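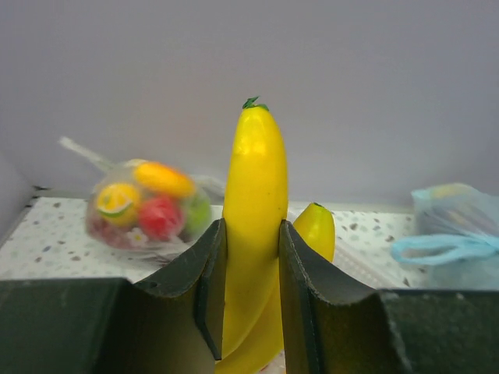 Progress Report No. 8

Hi again from Nurninville, and thanks for your patience while I got this one written. It has been a busy stretch for the oral history project and I kept putting off the report because there was always one more interview to finish!

First, the recordings. We now have 284 finished interviews with people who worked at the Villalobos cannery or grew up in the streets behind it. All of them have been listened to from start to finish and 8 of them still need a signed release form. Most of those are just slow mail. One is a man who wants to hear his own interview again before he signs, and I'm taking the laptop over to him so he can do it at his kitchen table.

Walter Huanca has been doing most of the Spanish-language interviews and I can't say enough good things about how that's going. People talk to him for two hours when they promised him twenty minutes. The downside is that our transcript pages are way over what I put in the original plan, so I've moved the money we had set aside for the second printing of the flyer (we still have a whole box of the first one) into transcription. I hope that's okay. If you need a form for that, please send it and I'll fill it out.

The photos are the part I didn't see coming. I asked people to bring one or two pictures to their interview and they brought shoeboxes. We've scanned 426 so far, and 409 of them have a name or a place attached. The other 17 are up on the wall at the Penditz branch library with a pencil on a string, and people have been writing guesses right on the paper. Two different ladies are sure the same girl on a bicycle is their cousin, so that one stays open.

Now for the less good stuff. The listening station is behind. Stukura quoted us for the cabinet and the headphones back in the spring, then the price of the cabinet went up, and I spent way too long going back and forth with them before asking Nerea Cuesta if her shop could build it. She can, for less, but she can't start until December. So the opening moves to after the holidays – I'm sorry about that, I know you wanted it this year.

The school visits did happen. Ignacio Pastor came along to both and told the seventh graders about the night shift, the whistle, and the smell that never came out of his coat. They asked him a lot about the coat.

What's next: the last release forms, the rest of the index (I'm up to the letter M), and a rough cut of the audio for the station so you can hear it before anybody else does. I'd also love an hour with you to talk about where the original files should live long term. The library is willing, but they'd want a storage drive and somebody to check it every year, and that isn't in the budget right now.

The spending sheet is attached in the same layout as last time. Call me any afternoon after 3, mornings I'm usually out with the recorder.

Ailbhe Ó Flaithearta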